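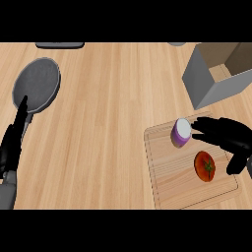

Kitchen Tips from the Hillthorpe Open Day

The Hillthorpe Household Advice Service attended the October open day at the Dustell robotics laboratory, where a two-handed robot is being taught simple kitchen work. Each task is first worked out in simulation, with pans, boards, vegetables and containers drawn on a computer, and only then tried on a real bench. Visitors were shown both stages over the course of the morning.

Before a machine can be given a kitchen task, someone must write down where the board goes, which hand holds the pan and where the onion should rest. Many of the notes on the laboratory's wall would serve equally well in a home kitchen. The tips below have been adapted from those notes and from the questions visitors asked.

Setting out the work surface

Keep the pan on one side and the cutting board on the other. The laboratory's layouts place the pan to the left and the board to the right, with a clear stretch of table between them. A left-handed cook may prefer the reverse. The clear stretch is the useful part: it gives you somewhere to set down a knife, a lid or a plate without moving anything else first.

Push items that are not yet needed to the back of the table. Staff explained that a robot arm reaching across a bowl will sooner or later catch it with the wrist or forearm. The same happens with sleeves.

An open box or deep tray at the far corner makes a good place for peelings and wrappers. Choose one with a stable base, and empty it before it is full. Cardboard should be lined if it is to hold anything damp.

Turn the pan handle so that it can be picked up without twisting the wrist. While the pan is on the table, the handle may point toward you. Once the pan is on the stove, turn the handle inward, away from the front edge and away from any other lit burner.

Onions and tomatoes

Cut an onion in half from top to root before peeling it. The skin comes away more easily from a half than from a whole onion, and the root, left in place, holds the layers together while you slice.

Lay each half with the cut side flat on the board before slicing. An onion half standing on its side will roll. One of the Dustell exercises deals only with turning the half over, and the demonstrator reported that the robot needed 1,000 simulated attempts before the movement was considered reliable enough for the bench.

Rinse tomatoes with the stem still attached and dry them with a clean cloth. Remove the stem just before cutting. A tomato with its green top in place is also easier to stand upright on the board.

Use a serrated knife if the skin of the tomato resists. Pressing harder with a dull blade crushes the flesh and is a common cause of slips.

Curl the fingertips of the holding hand under, so that the knuckles face the blade. Visitors asked whether the robot did the same. It does not as yet; its fingers are kept extended and no blade is used in the public sessions.

Care of wooden boards

A board with a groove around the edge is well suited to tomatoes, citrus and cooked meat. Wipe the groove out separately, as juice left there will stain the wood and begin to smell. An old, soft toothbrush is suitable for the corners.

Wash wooden boards by hand in hot, soapy water, rinse them and stand them on edge to dry. Do not leave them to soak -- the wood swells unevenly and may split along the grain.

Oil the board when it begins to look pale and dry. Apply food-grade mineral oil with a cloth, leave it overnight and wipe off what remains. The board should be completely dry before oiling.

Place a damp cloth under any board that slides. At the bench demonstration a thin rubber mat was used for this purpose, and the board stayed in place even when the robot's hand pressed down at one corner.

Pans

Grip the handle close to the point where it meets the pan when lifting a heavy load, provided that the handle is cool. Use a dry cloth or oven mitt if there is any doubt. Use 2 hands for a full pan.

Allow a pan to cool before washing it. Cold water on hot metal may warp the base, and a warped pan heats poorly on a flat stove.

Stack nonstick pans with a cloth or a sheet of paper towel between them.

About the demonstrations

The program includes a screening of the simulated exercises, followed by a session at the bench. The simulation library, known as Kingi, held 2,630 kitchen layouts at the time of our visit. Small changes are made from one layout to the next, such as a board set at a slight angle or a pan moved closer to the edge. The bench robot is fitted with hands supplied by Ralitz.

Groups are limited to 26 visitors. Children are welcome when accompanied by an adult and must remain behind the marked line while the arms are moving. Food used at the bench is not served afterward, and visitors should not expect a cooking class. Seating is limited in the bench room; those who need a chair should say so when booking.

The next session is on a Monday and begins at 10 a.m. Places may be reserved at the Hillthorpe office or by telephone during office hours. Printed copies of these tips are available at the front desk -- please ask for the large-type edition if required.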